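## 4. Windows, Sleeves and the Problem of Seeing What You Bought

Every shopper we spoke to believed that packaging did not influence them, and most of them told us so while holding a package.
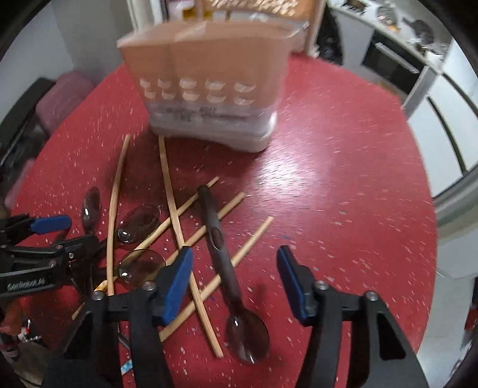

**Figure 4.** A clear container in a cardboard sleeve with two rows of small rounded windows, on a red speckled tabletop.

The earlier sections dealt with what packages say. In this one we turn to what they show, and in particular to the cutout window, a feature that has spread through household goods and dry foods with very little scholarly attention and, as far as we can tell, very little argument. A window costs money. It weakens the board, complicates the folding line and leaves less room for the adjectives. Yet makers keep cutting them. The usual account is that windows build trust: the buyer sees the goods, the goods look fine, the sale is made. We call this the honest window account, and we held it ourselves until the second month of interviews.

The trouble is that most windows are too small to do the job. A sleeve like the one in Figure 4 lets pale contents show through ten small openings, and a determined person could learn something from them. Our participants were not determined people. They were people on their way home with a bag in the other hand. When we asked them to tell us what they had learned from a window, the most common answer was that the product was "in there."

### 4.1 Setting and participants

Fieldwork was carried out in Kistport, a harbor town with one large supermarket, one covered market and an unreasonable number of shops selling storage boxes. We recruited 30 adults through a notice at the covered market. The notice promised a small gift card and a conversation about packaging, and we would like to thank the people who came in spite of the second item.

Each participant took part in a home interview and kept a shopping diary. The home interviews were led by the first author, A-yeong Ha. Bo-ram Moon handled the diaries and the coding, and also wrote most of the polite reminders. Participants were asked to keep any sleeve, band or outer carton they would normally throw away until the interview was over. Several told us that this was the hardest part of the study. One participant's kitchen had to be rearranged to make room for the discards, and she raised the matter at every opportunity, including in a diary entry that was supposed to be about rice.

We did not choose the products. Whatever was in the house was in the study, which gave us a messy set of objects: pasta boxes, light bulbs, paintbrushes, disposable tableware, socks. The mess is a weakness if one wants to compare like with like. It is also how people own things.

### 4.2 Three uses of a window

Coding was done in two passes. In the first, we marked every remark about seeing, or failing to see, the contents of a package. In the second we sorted the remarks by what the speaker was doing at the time. Three uses came up often enough to be worth naming, though they overlap and one speaker managed all of them in a single sentence about noodles.

**Checking.** This is the use the honest window account predicts. The buyer looks through the opening for breakage, color or shape. Checking did happen, mainly with foods that shatter. It was rarer than we expected and nearly always followed a bad experience. A man who had once bought a box of crushed lasagna sheets from Galang, the discount chain, now inspected all pasta "like a customs officer." He did not inspect anything else. He had bought two cracked light bulbs in the same period and blamed himself.

**Finding.** Windows were used far more at home than in the store. Participants used them to tell one carton from the next at the back of a cupboard, to see how much was left, or to settle whether an opened package was the opened package. Several said they would not read a label in their own kitchen if they could avoid it. Print was something one did in shops. At home, a patch of color behind plastic was enough.

**Excusing.** The third use surprised us. Some participants cited a window after the fact, as proof that they had chosen with care. "I could see them," a participant said of a set of paintbrushes that had shed their bristles on first use. What she could see, we established, was the handles. The window had given her no warning at all, but it had given her a part in the decision, and she defended the brushes more warmly than people defended products in closed boxes.

That last pattern deserves a moment. If windows only passed along information, a window that passed along the wrong information should make buyers angry. In our interviews it tended to make them sheepish. The closed box that disappoints has fooled you. The windowed box that disappoints has, in some dim way, been your own fault. We do not claim that any firm has planned this. We only note that if one had, it would not have needed to change a thing.

### 4.3 The sleeve as furniture

A sleeve differs from a box in that it can be taken off and put back, and our participants did both for reasons that had nothing to do with the contents. Sleeves were slid off to make things fit in drawers. They were kept so that a lid would stay down. They were written on, mainly with phone numbers, and in one home a row of them had been taped together into a cat barrier. (The cat was present for the interview and was on the wrong side of it.)

Few participants could say where the sleeve's job ended and the container's began. Asked to describe a sleeved product from memory, they tended to give the color of the board and the shape of the plastic and to run them together into one object. Words went first. People who remembered the number of windows on a carton with confidence could not recall the name on it, and when they did give a name it was often that of a rival. Skokico, which sells storage tubs in closed cartons, was credited with windows by several participants. Pindalico, which cuts windows into everything it sells, was remembered mainly for a jingle.

The industry interviews fit this picture better than we had feared. A packaging buyer at Pindalico told us that the company's windows began as a way to use up a cutting die that had been ordered by mistake. The die had come with a minimum run of 3,000 sleeves. The sleeves sold, the die stayed, and an account of consumer trust was added to the brochure the following November. We offer this as a caution to anyone, ourselves included, who sees a hole in a piece of cardboard and starts looking for the theory behind it.

### 4.4 Clear plastic behind brown board

We had planned a separate analysis of materials and found that participants would not let us keep it separate. Remarks about brown or tan board were nearly always remarks about virtue. It looked natural, it looked plain, it looked like something a sensible person would buy. Remarks about clear plastic were about cleanliness, or guilt, or both. When the two were combined, the board won. Participants described sleeved plastic containers as "the cardboard ones" even while holding the plastic.

We tested this in a modest way. At the end of each home interview, participants were asked to sort their saved packaging into piles of their own choosing, with no instructions about what the piles should mean. Most made a pile for paper goods and a pile for plastic. Sleeved containers went to paper while the sleeve was on. When the interviewer slid the sleeve off and asked the same question again, the container moved to plastic and the participant, more often than not, looked at the interviewer as if she had done something rude.

A reviewer of an earlier draft suggested that participants were simply sorting for the recycling truck. This is possible. Kistport collects paper and plastic on different mornings, and the town's 100-page waste guide has few rivals as local reading. But the participants who cared most about recycling made the fewest piles. They had long ago worked out a system and did not wish to perform it for us.

### 4.5 Limits

Our sample is small, self-selected and fond of gift cards. Home interviews favor people who don't mind visitors, and such people may keep neater cupboards, though we saw little evidence of it. Asking participants to save their packaging made them notice it, and some began shopping with us in mind. Two admitted to buying windowed goods because they thought we would like them. Those entries have been dropped from the coding, with thanks.

We also have no good measure of looking. Diaries record what people say they looked at, and the gap between this and what they did look at is the subject of a literature we can't settle here. A store-based study of the same question is under way at the covered market, where the stallholders have been patient and where most of the goods have no packaging at all. Section 5 takes up that case, beginning with eggs.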